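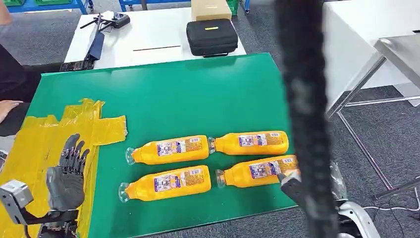
Orange-yellow bottles with clear caps, laid out on a green mat.

Bottle and can drive moves to Song Street

July 2018

The neighborhood bottle and can drive has a new drop-off point. Starting this month, bring your returns to the side door of the Borkeo building on Song Street. The old spot behind the library is closed while the parking lot is repaved, and bags left there will be hauled off as trash.

Rinse everything and let it drain overnight. Caps can stay on plastic bottles. Glass goes in the blue carts only, and please do not tie bags shut with wire.

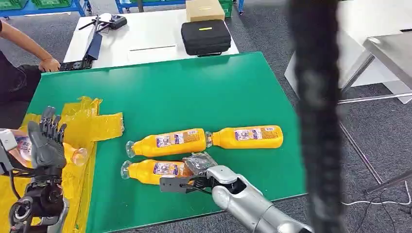

We took in 3257 containers in the spring, roughly a third of them plastic. The refund money paid for 2 new benches at the Junora Avenue bus stop and mulch for the playground. Mawar Wattimena has the full list of expenses if you want a copy.

Jong-dae Byun still needs drivers for pickups from neighbors who can't make the trip. A shift is two hours and you use your own car. Four people have signed up so far.

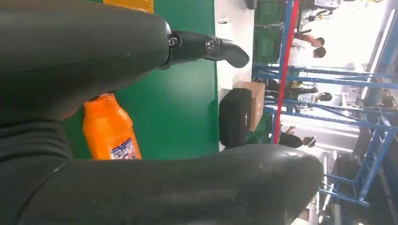 Photo: Plustska Neighborhood News

The side door is open from 9 to noon on the first Saturday-morning market date of each month. The next sorting day after summer is in October.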